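About us

Lirkeson is a small company in Dramcombe. We collect examples for learning systems that control robot arms. Our customers build the systems, and we supply the material from which the systems learn. We have done this work since November 2019, first in one rented room over a bicycle shop, and now in a former school building near the river.

What we do

A learning system for a robot arm needs to see a task done many times before it can do the task itself. It must see the drawer opened from the left side and from the right side, with a good light and with a poor light, by a person who is quick and by a person who is slow. To prepare these examples is a work in itself, and many research groups do not have the people for it. They send us the description of a task, and we send them back a set of examples, sorted and checked.

We work in two ways. In the first way, one of our operators guides a real arm by hand controls, and we record the movement of the joints, the opening of the gripper and the view of the wrist camera. In the second way, the operator guides an arm which exists only in the computer. The room around it, the furniture and the things on the walls are also made by the computer. The controls are the same in both cases, and after a few days most operators say that they change from one to the other without thinking about it.

The simulated rooms are useful to us because we can change them quickly. A shelf can be moved, a wall can be made darker, and the task can begin again from the same position as often as we like. The real arms are useful because a real cupboard door has a weight and sometimes does not want to open. We advise most customers to take some of each. If a customer asks for only one, we will do it, but we will first ask why.

How a set is made

The work begins with a talk about the task. We ask the customer what counts as finished. For example, if a cup must be put on a shelf, may the handle point to the wall? May the cup be put down and picked up again on the way? Such questions look small, but a set in which every operator has a different opinion is difficult to learn from.

After this we write a task sheet. It is one page long and in everyday words. Two operators try the task with the sheet and tell us which sentences they did not understand. We correct the sheet and make a trial set of 20 examples. The customer looks at the trial set, and only when they agree do we begin with the main collection. A usual order is 1000 examples for one task, but we accept smaller orders also.

Every example is watched from beginning to end by a person who did not record it. This person gives it one of three marks: good, usable or failed. We keep the failed ones, and we deliver them in a separate folder. Some customers train with them, and others only want to know how often the task goes wrong and at which moment. We do not cut out pauses or hesitations unless we are asked to, and then it is written in the notes which come with the set.

Our people

Our operators come from many kinds of work. Among them are a former dental technician, a crane driver and several people who studied music. No knowledge of robots is needed to begin. A new operator has two weeks of training with full pay, and in this time nothing that he or she records goes to a customer. We look for patience and a steady hand, and for people who will tell us when a task sheet is wrong.

Guiding an arm through a screen makes the eyes and the shoulders tired. For this reason nobody records for more than four hours in a day. The other hours are for checking, for writing notes and for preparing the rooms. All operators have a normal contract with a monthly wage. We do not pay by the example, as we have seen what this does to the quality.

Our offices

The main office is in Dramcombe, with the real arms on the ground floor and the simulation desks above. Our second office is in Nustaritz, and it does only simulated work and checking. The two offices use the same task sheets, and every month they exchange a part of their sets and check each other's marks. When the marks do not agree, we hold a call and look at the examples together.

Sanna

Sanna is the name of our recording program. We wrote it for ourselves, because the programs we tried before did not keep the time of the camera and the time of the arm together in a correct manner. It stores the gripper's view, the commands of the operator and the position of the arm on one clock. Customers receive a free reader for the files, and the format is described in a document which we send with every order. We do not sell Sanna separately, but university groups may ask us for a copy.

What we do not do

We do not record in private homes. We do not collect faces or voices, and if a person walks into the view of a camera during a recording, the example is deleted. Sets made for one customer are not sold to another one.

Working with us

If you have a task in mind, please write to the office in Dramcombe with a short description of it, the kind of arm and gripper you use, and the date when you need the set. You will have an answer within five working days. Visits are possible by appointment, and visitors may try the controls.

This page was last changed on 11 Feb 2022.

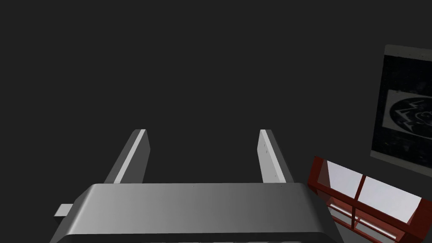
Can we order more examples later for a task that you have already recorded?

We keep the task sheet and the settings of every order for two years, so within this time we can add examples made in the same way. After this time we would need to make a new trial set first.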